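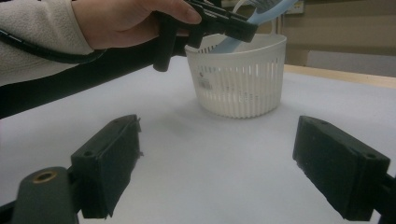
A hand-held gripper and a white plastic basket at the Flostport workshop, where tidying up is the whole job.

The Long Wait for a Machine That Puts Things Away

My grandmother was promised a robot maid by a magazine much like this one. She got a dishwasher, which she distrusted, and she rinsed everything first. I was promised the same maid a generation later and own a disc that vacuums the hallway and then traps itself under the radiator, where it calls for help in a pleasant voice.

So it was with modest hopes that I drove out to Flostport, a small company that has spent the better part of two years trying to teach machines to do chores. Its offices are above a tile showroom. The stairs are steep, and no robot I have met could climb them.

Nantana Sukprasert runs the place. She used to design packing lines, and she talks about factories the way some people talk about a well-behaved first child. "On a line, the part shows up at the same angle all day long," she told me. "In a house, somebody has thrown a sock over it."

Her approach is to have people do the work first. They pick up a gripper by its handle, a black, angular thing, and use it to lift items in and out of baskets, over and over, while the movements are recorded. The hope is that software can learn from enough of this. A good day produces 1153 recordings and, by Sukprasert's account, some very tired wrists.

I tried it. I am a grown man who has been putting things into baskets for decades, and with a pair of foam-faced pads in place of fingers I became a toddler in mittens. The first cup I went after rolled off the table and under a filing cabinet. "We keep those too," said Aoi Sekiguchi, who trains the software, and she wrote something down.

Sekiguchi's own robot arm, known as Skurkik, has had a mixed spring. On a bench with familiar objects it cleared a basket 24 times in a row. Then someone swapped in a different basket, and it managed 19 tries out of 100. It spent the rest of the afternoon, she said, pinching the rim.

Shop floors may get there sooner. Hendriks, a parts supplier two towns over, has a trial planned for May in which an arm will sort returned fittings into bins. The bins are bolted down and the lights never change. The foreman has been told he may still need to stand next to it, and he asked me whether that counted as automation. I said I would look into it.

As for the laundry, Sukprasert won't name a year. She folds her own on Sunday nights, badly, in front of the television. When I got home the vacuum was under the radiator again, so I lay down on the floor and pulled it out.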